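Subject lines, segments and the list cleanup we kept putting off
4 min read
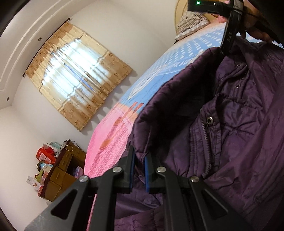

Cleaned the list in March, finally. We had 1816 contacts on the Gesamley newsletter and a lot of them hadn't opened a thing in ages, so out they went, after one last "do you still want these?" message. 1497 left. It hurt to look at for a day or so and then the open rate went up and we stopped whining. The thing that got the most clicks from the people who stayed was the secondhand outerwear section, the kind of listing where you get a dark purple padded jacket laid out on a bed and a price and that's it. Short copy. One item. We used to put twelve in there and a banner on top.

So, a few notes from the last couple of months, in no order, for those of you running small lists of your own.

Subject lines. We tested two versions on every send. Plain ones won most of the time. "Coats under $40" beat "Your next favorite layer is waiting" by a mile, and I wrote the second one, so fine. Emoji did nothing either way. Putting the first name in did nothing for the shop list and slightly hurt on the Etport list, which is mostly business buyers who I guess don't want to be called by their first name at 7 am.

Preview text! Please fill it in. For two sends ours said "View this email in your browser" becuase the template had a gap there and we didn't send ourselves a test on a phone. If your tool has a preview text box, use it. If it doesn't, put the sentence you want at the very top of the body.

Segments. We had 5 and now we have three: bought in the last year, signed up but never bought, and wholesale. The other two were somebody's good idea once and had hardly any people in them. Every send had to be written for all of them and the small ones got whatever was left over at the end of the afternoon. The never-bought group gets one email a month now, used to be weekly. Unsubscribes there dropped a lot.

Switching tools. We moved from Nägeli to Prolero over the spring. Import was easy, the automations were not. They don't come across, you rebuild them by hand, and the delay settings work differently – "wait one day" in the old tool meant the next morning and in the new one it means 24 hours on the dot. So people who signed up at midnight got their welcome discount at midnight. Check this before you switch it on. Also export your unsubscribed contacts, not just the active ones. We nearly forgot and that would have been a bad week.

Sign-up form. Took out the phone number field. Took out "how did you hear about us" too, which I miss a little, but most of the answers were "google" or "asdf". Sign-ups are better since and we're back up to 1591 on the list as of 30 May 2022, all of them people who clicked the confirm link.

Send time. No clue still. We tried early, lunch and evening and the numbers moved around without any pattern I'd want to defend. Going with mid-morning as that's when someone is at a desk to answer replies. And do answer replies! If your from address is a no-reply, change it. We get a handful each send and a few of them turn into orders, a few are people telling us a link is broken, which is worth just as much.

Next issue: abandoned cart emails, how many is too many, and what happend when we sent one with no discount in it.

Comments (4)

stitchandsend
The 24 hour thing got us too!! Ours went out at 3 am for weeks before a customer mentioned it.

mapleledger
What did you do with the ones you removed? Delete completely or just archive? I'm scared to hit delete.

Reply from the editor
Archived. They don't count toward the plan limit that way, at least on ours. Check yours first.

b_harborside
Disagree on first names, they work great for our list. But we're a dog groomer and we use the dog's name.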